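Doter Blue Painter's Tape: a long review of a simple thing
By Leonie Aigner
September 9, 2018

I bought four rolls of the Doter tape because I wanted to divide a long table into fields, so that every dish has its own place. I had used ordinary cream masking tape before and it left glue on everything. A neighbour at my old address in Graz always swore by blue tape, so I wanted to try it properly before writing my opinion.

The roll I tested is the narrow one. It costs 7 dollars at Moser, the hardware shop near me, and there is a wider one for which I see no need if you only want lines.

First impression

The colour is a strong medium blue and the surface feels like paper, a little rough under the finger. It tears by hand without scissors. This is pleasant when you work alone and have one hand on the far end of the line, but the tear is never really straight. For clean ends I recommend a knife.

I began on grey, with one long line and one across it. 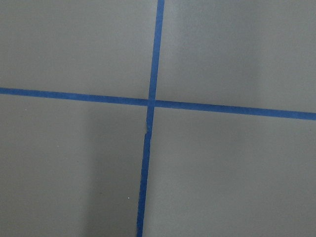

Blue tape on grey. Look just under the crossing for the small jog.

The line across went down well and has good edges for most of its length. The other one is less pretty. It leans a little, the edge is uneven in the lower half, and beneath the crossing there is a place where it shifts sideways by a few millimetres. I do not blame the maker for this. The tape is thin and does not stretch much, and if you start slightly wrong you cannot persuade it to come back. Pull it up at once and lay it again.

Where two strips overlap, the blue becomes darker. For painting it is of no importance. For a neat grid you will notice it from close, and from the other end of the table not at all.

On kraft paper

Here I was worried. Brown kraft paper is the cheapest table cover I know, mine is from Flandura, and I expected that blue tape would not stick to it or would rip it. It sticks. Blue on brown is also very easy to read, even in the evening with the lamp on, and a light dish stands out nicely beside it. I left the grid in place for 19 days. In that time two ends lifted, both of them at the table edge where sleeves go past, and I pressed them down again with my thumb.

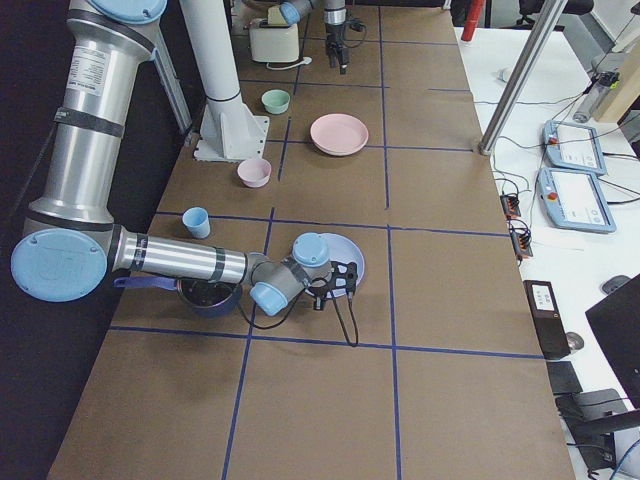
Setting out the dishes

The rectangles are big enough for a plate with space around it, and the small bowls look almost lost in them. If you have mostly bowls and cups, make your fields smaller than I did. I measured each field with a folding ruler, then stopped measuring after nearly 30 minutes and did the rest by eye. I regret this a little, but the dishes do not complain.

A saucepan needs more thought. The handle wants to go over the line into the next field, so I would give it a place at the side of the table. The cup is easy and can stand anywhere.

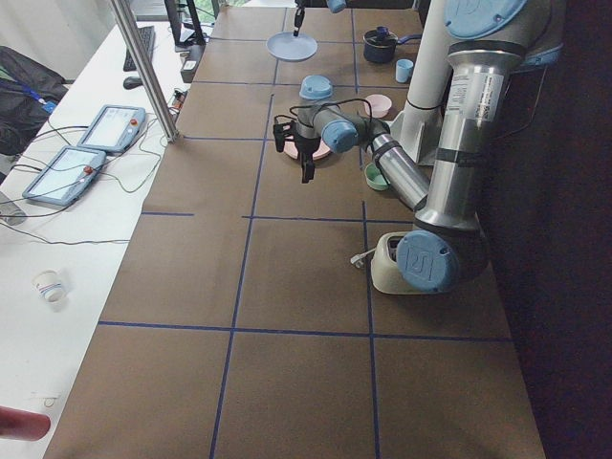

Photos: L. Aigner

Taking it off

From the grey surface the tape came away in one piece and I found no glue. From the paper it is a different story. Pulled slowly and flat, it takes a thin brown skin with it, and pulled quickly it makes a hole. The package promises clean removal for 14 days, and I was over this limit, so I cannot be angry. Plan to throw the paper away together with the tape.

I also tried one roll of Girnine, which is cheaper. It held on the grey but the corners on the paper were up by the next morning.

Good: easy to see, tears by hand, leaves no glue on a smooth surface.
Less good: ragged ends, difficult to correct, damages kraft paper when removed.

Would I buy it again? Yes, the narrow one, and I would draw the first line in pencil.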